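Call for participants – writing down good practice for robot-assisted PC teardown and rebuild

Cindard is putting together a working group. Need people who actualy handle this stuff: cell operators, refurb techs, safety folks, integrators. Not looking for sales.

What we want out of it: a short code of practice. Plain words, 39 pages max. Covers arms working inside open desktop cases – drives, memory, processors. When can a person reach in. What gets checked before a drive moves. Who signs off on a new gripper finger. How cables get kept clear (everybody has their own rule for this, none of them written).

Draft zero has 68 clauses, too many. Your job is to cut, argue, and try them at a bench.

Time: one call a month, two bench visits at our Lerkeven site, starting March. Travel paid. Stipend of $2000, half up front, half when the draft goes out.

Bench work at Lerkeven, desktop towers with the side panel off: 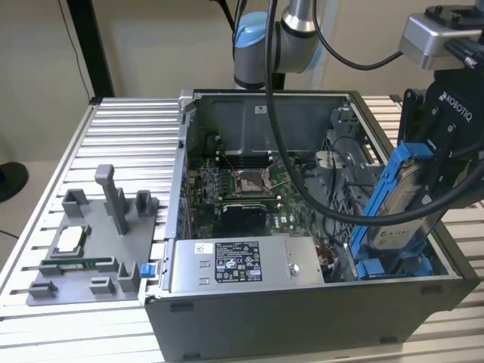
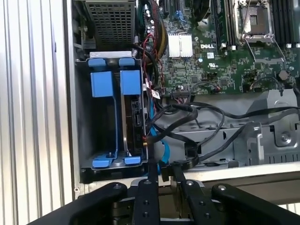

Drive bay and cables, clauses 12 to 19: 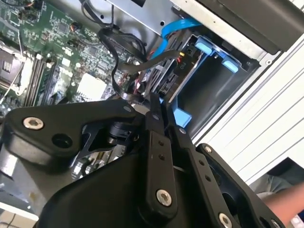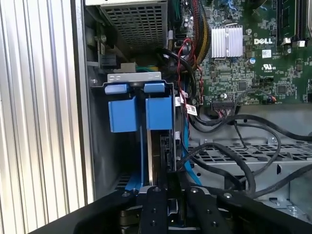 Fergal Mac Suibhne has read draft zero and wants the hand clearance clause moved to page one. He also thinks one stop distance for every job is wrong, and that a slow drive pull and a fast fixture move need seperate limits. He'd drop the whole section on labeling the cell if it bought room for that. Disagree? Good, apply.

You should have:
– a year or more near a working cell, any make
– some experience writing or following a lockout procedure
– patience for wording

Nice to have: time spent on the Rasus checklists, or ESD training. No degree needed. Shift workers welcome, calls can be at 7 am or after 6 pm.

To apply: one page, tell us about a rule at your shop that works and one that people skip. No cover letter. Send to the Cindard front desk, attention Ó Conaill, room 242. Replies go out by the end of the month you apply in.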